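What do you use to label perennials so the names last more than one season?
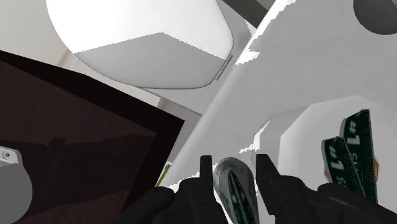 Asked by Sylvie Kennedy
September 9, 2023
Viewed 2,307 times

I have a long border of daylilies and hostas and I am losing track of what is what. I started out with plastic tags and a permanent marker. By the end of the first summer most of the writing on the sunny side was gone. The ones in the shade lasted longer, but a lot of those snapped when I raked leaves.

Last April I switched to pencil on the same kind of tag. The pencil is still there but I have to get down on my knees to read it, and my knees are not what they were. I also tried a paint pen from the craft store. It looked good for a few weeks and then came off in flakes.

I have 80 plants to label. A lot of them came as swaps, so if the name is lost I can't look it up on a receipt. I would like something I can read standing up, or at least bending over a little, and I don't want to redo it every year. I'm in Ohio, so the ground freezes and heaves. The border gets full sun from late morning on, except for the end by the garage.

I don't mind spending some money but I can't pay several dollars per plant. Is a label printer worth it? Do the engraved tags hold up? Some people at our plant sale said to forget tags and draw a map, but I move things a lot.

Igor Hrubý

I have used zinc markers with wire legs for a long time and would not go back to plastic. The name plate is tilted, so you can read it without kneeling if the letters are big enough. The legs go deep enough that frost only lifts them a little. Push them back down in spring when the soil is soft.

The writing is the part people get wrong. Marker on bare zinc fades the same as marker on plastic. Use a label printer with laminated outdoor tape, black on clear or black on white. Mine is a Fivia and it was not expensive. The tape costs more than the machine over time, so don't leave wide margins on each label. There is a setting for that in the menu.

To get the tape to stay on:

Wipe the plate with rubbing alcohol and let it dry.
Do it indoors. Tape put on in cold weather comes up at the corners.
Round the corners of the tape with scissors.
Press it down hard with your thumbnail and leave it overnight before it goes outside.

My oldest ones have been out 10 years. A few have lifted and I replaced those. Full sun turns the clear tape a bit yellow but you can still read it.

Engraved plastic tags do hold up, the two-color kind where the top layer is cut away to show the color under it. I have a few from Kowalczyk, the nursery where I buy my hostas. They are easy to read. The price is too high for a whole border, in my opinion, but you could get them for the plants you care most about.

Put the marker on the same side of every plant. I use the north side. Then when the foliage covers it you know where to feel for it.

Romana Koubek

Just use pencil and write bigger. A soft pencil lasts for years on plastic. No need to buy a machine.

Hélder Henriques

Igor's advice on the tape is good. I would add that you should keep a second record no matter what you choose. Dogs, kids, squirrels and snow shovels all move tags. I lost most of a row of irises that way. The plants were fine but I had no idea which was which, and I had to wait for them to bloom and guess from old photos.

I know you said you move things, but a map does not have to be a real map. I keep a notebook with one page for each section of the bed and list the plants in order from left to right. When I move one I cross it out and write it on the other page. It takes less time than making a label.

The other thing I do is bury a tag. I scratch the name on a strip cut from an aluminum pie pan with a dead ballpoint pen, and it goes in 2 inches down beside the crown, always at the back. Sun can't get to it. If the top marker disappears I dig that one up and make a new one. The strips are soft, so cut them wide and fold the edges over or they will nick your fingers. When you divide the plant, remember it's down there.

I tried the Griltau garden pen that gets recommended a lot. On my tags it lasted two summers in part shade and less than one in sun. It may do better on metal. I haven't tested that.

For your budget I would do zinc and tape on the swap plants first and leave the rest on pencil until next year. If a plant only has a nickname, write down who gave it to you as well. I have a daylily labeled "Polska" and that is all I know about it, and I can't remember who to ask.

Comment from Sylvie Kennedy

Thank you all. I ordered a small batch of the zinc ones to start with. Igor, what width of tape do you use? The plates I ordered are a little over an inch tall.

Comment from Igor Hrubý

Half inch, two lines. Put the plant name on the first line and the year on the second. One line in capitals if you want to read it standing up.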